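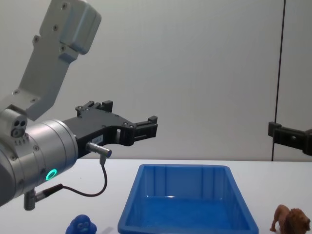 Public Assembly Safety Checklist with Inspector's Comments

Print this page | E-mail this page

Event: Tarura Tenants' Assembly and march
Start point: Skavby Hall, lower entrance
Finish: Araya Square
Inspection by: Rosalie Grabner
Organiser's representative: Rosalie Zwahlen
Date of inspection: Nov 8, 2023

Results are entered as Pass, Fail or Pass with comment. A Fail in sections 1 to 3 must be cleared before the public is admitted. The route was walked in full, in the direction of march, with the barriers not yet placed.

1. Hall and entrances

1.1 Capacity notice displayed at both doors. Pass.
Comment: Notice reads 780 standing, 300 seated. The assembly is booked as seated, so the lower figure applies until the chairs are removed.

1.2 Exit doors open fully without a key. Fail.
Comment: North door binds on the floor at half travel. Bottom edge to be planed and the door rechecked under load.

1.3 Exit signs lit and visible from the back of the hall. Pass with comment.
Comment: The sign over the west door is hidden when the large banner is hung on the upper rail. Use the lower rail.

1.4 Gangways clear and of even width. Pass.

1.5 Step-free route from street to platform. Pass with comment.
Comment: The ramp is sound but the handrail is loose at the top fixing. Tighten before use.

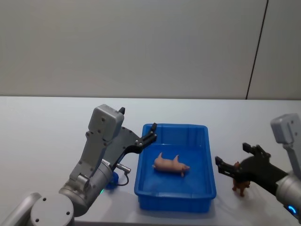 2. Platform and sound

2.1 Platform sections locked together and level. Pass.

2.2 Edge marked in a contrasting colour. Fail.
Comment: Tape has lifted along the front. Replace the whole length – patching has been tried and does not hold.

2.3 Cables covered or routed overhead. Pass with comment.
Comment: One microphone lead crosses the side steps. Reroute behind the lectern.

2.4 Loudspeaker stands weighted. Pass.

2.5 Announcements can be heard in the foyer. Pass.
Comment: Tested with the foyer doors closed. Speech was clear at the cloakroom but weak on the stairs. A steward with a loudhailer should stand on the half landing during any evacuation.

3. Route of march

3.1 Route agreed in writing with the highways office. Pass.
Comment: The agreement allows for up to 3,000 people. The version on the organiser's leaflet still shows the February route by the canal and must be withdrawn.

3.2 Road surface free of holes and loose material. Pass with comment.
Comment: Broken kerb outside the Gedia building, left side. Cone it and post a steward.

3.3 Narrow points identified. Pass.
Comment: The arch at the foot of the hill is the only one of concern. Front banner to be turned edge-on before entering. The march does not stop under the arch for photographs or speeches.

3.4 Access kept open for emergency vehicles. Pass with comment.
Comment: Side street gates are unlocked but have no one assigned to them. Names are needed on the steward sheet.

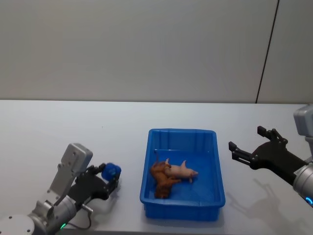
Two toy animals in a blue bin.

4. Stewards

4.1 Number of stewards meets the plan. Fail.
Comment: The plan requires 18 at the hall. The sheet has unfilled places for the stairs and the ramp.

4.2 Briefing given and signed for. Not yet due.

4.3 Tabards and radios checked. Pass with comment.
Comment: Radios work throughout the hall. Reception drops behind the square and a relay position is needed at the corner by the library.

4.4 Lost child point named and staffed. Pass.
Comment: Ground floor meeting room, two adults present at all times. Add the location to the opening announcement.
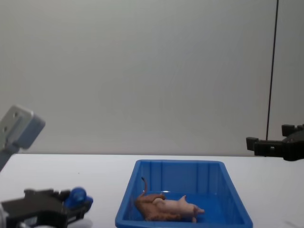 Toy animals in a blue tray on a white tabletop.

5. Banners, placards and stalls

5.1 Placard poles of light wood or card tube, no metal. Pass.

5.2 Large banners fitted with wind slits. Pass with comment.
Comment: The oldest banner has none and will not be altered. It may be shown in the hall only.

5.3 Book and leaflet stalls set back from exits. Pass.
Comment: Boxes of unsold pamphlets to be stored under the tables, not stacked beside them.

Items to clear before opening: 1.2, 2.2, 4.1
Responsible: Rosalie Zwahlen
Reinspection: on request, morning of the event, R. Grabner

Last updated: after route walk, second issue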